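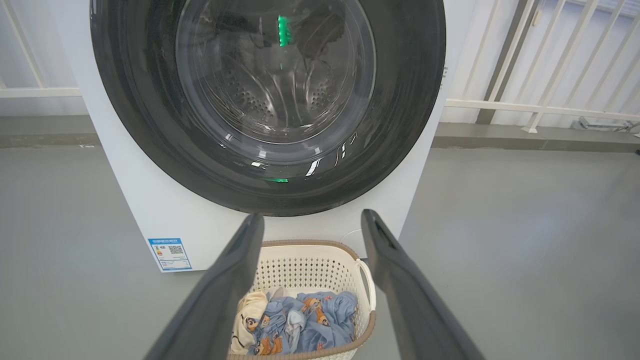

The laundry setup, from the gripper's side: washer, basket, and a pile of clothes with cartoon characters on them.

Hekis starts renting out its laundry arm in July

If you've been waiting for somebody to sell you a robot that deals with the wash, well, you can't buy this one yet, but you'll soon be able to rent it! Hekis is opening up its laundry kit to regular households in July, and I got to spend most of an afternoon with it at the company's shop in Killum.

The kit is called Bidow. You get a two-finger gripper on an arm, a rolling base, a small camera that rides along at the wrist, and a tablet for telling it what to do. Rent is $260 a month with a 3-month minimum, and there's a one-time setup charge of $388 that covers delivery and a visit from a tech who teaches it where your machine and your basket go. (I asked if you could skip the visit and do it yourself. Not for now.)

So what does it do? It loads and unloads a front-loading washer. It'll also move clothes from a basket to a table, though it won't fold them once they're there, and top-loaders are out completely. Hekis says folding is in the works and wouldn't give me a date, which I kind of respect.

The fingers are long and flat, more like a pair of paddles than a hand, and I figured they'd be hopeless with small stuff. They did better than I expected! Kids' pajamas and T-shirts went fine. Socks were a different story, and I watched it go back for the same one again and again before it gave up and chirped at me. Big bedding is slow too, mostly from all the stopping and regrabbing.

Speed is the thing you'll have to make peace with. A normal basket took 9 minutes to load while I stood there, and I could do that in one, grumbling included. But I wasn't doing it, and the company's pitch is really aimed at people who have trouble bending down to a low door. My own back had opinions about that after I'd crouched next to the thing all afternoon.

A few practical bits I wrote down. You need a hard, level floor, so carpet and thick mats are a no. The basket should be an open one with no lid. It doesn't pour detergent or pick a cycle, so you're still pushing the buttons. And it's quieter than I thought it would be, with a low whir that I'd stopped noticing by the second load.

Rentals are being handled through Younis, the appliance shop across the street from Hekis, and they'll also take care of repairs and swaps. The first batch is for Killum addresses only. You can put your name down at the counter without paying anything, and they'll call you when a setup slot opens up.

I put mine down. I've got a low washer and a lot of towels, and I want to see how it handles a fitted sheet.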